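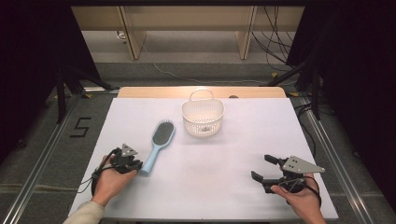

Table 5 this morning, both hand-held grippers out, hairbrush and small basket on the white board.

I promised some of you to write down how we planned the money for our gripper stations at Landow. It took me the evening, so this will be a long thread. I am not a finance person, please read it like that.

First thing. The gripper is not the expensive part of the plan. When I made my first budget in March I had one line for grippers and one line for "other". By the end, "other" was bigger than everything above it, and my manager asked me very politely to open it up.

So I opened it. Tables, boards, rails, stands, curtains, cables, floor tape, spare fingers, the desk, the small objects for handling. Each one is cheap alone. Then you multiply by the number of stations and you are not laughing anymore.

Cables. I budgeted exactly the number we needed. Please do not do this. A hand-held unit moves all day, and the cable bends at the same place near the wrist. I now plan 2 spare cables for each pair and I do not feel it is too much.

We compared two suppliers, Zou and Fosudetti. Zou had the lower price for a pair. Fosudetti had the spare parts on the same price list, with delivery times written next to them. I lost one full week asking Zou for the price of a replacement finger.

We went with Fosudetti. I can't tell you it was the right choice for all labs. For us the delivery times decided it, our building has no workshop and we can't make a part on a bad day.

Objects! Our first line for objects was zero, I thought we would bring things from home. Then you want the same brush and the same basket at every table, and a second set when the shop changes the model. Now the line is 696 for the year and I defend it in every meeting.

Buy the second set on the same day as the first. The shop in Prellside had our basket in one color in winter and in spring they did not have it at all.

Floor space is also budget, even if it is not on your invoice. I measured the tables and forgot the person. A person with two grippers needs room for the elbows, and the stands need room for their legs. We planned one more station than the room could take, and I had to write an embarrassing email.

People time. I calculated setup as one hour per station. With the rails and the cables it was closer to a full day for the first one. The later ones went faster. If your plan has one number for all stations, take the slow number for the first.

Vusumuzi Oosthuizen asked under my last thread if it is better to rent for a pilot. We asked for a rental price too. After roughly 40 weeks the rental would cost the same as buying, and the spares were not included. For a short pilot I would rent. We knew already that we stay longer than this.

He also asked about reserve. I keep 1,000 per station, not assigned to anything. The first version of my plan called it "miscellaneous" and it was deleted. The second version called it "repair and replacement" and it was approved – same number, same page.

One more about approval. Send the photo of a station together with the spreadsheet. My manager had imagined something like a big arm in a cage, and she was reading my table and curtain lines as mistakes. With a photo the meeting was short.

What I still do not know how to plan: how long a set of fingers lives. I write a date on each set when we open it. If you have your own numbers, please send them, also if they are ugly.

I can share the empty spreadsheet, without prices. Write me a message and say how many stations you plan, I have one version for small rooms and one for bigger.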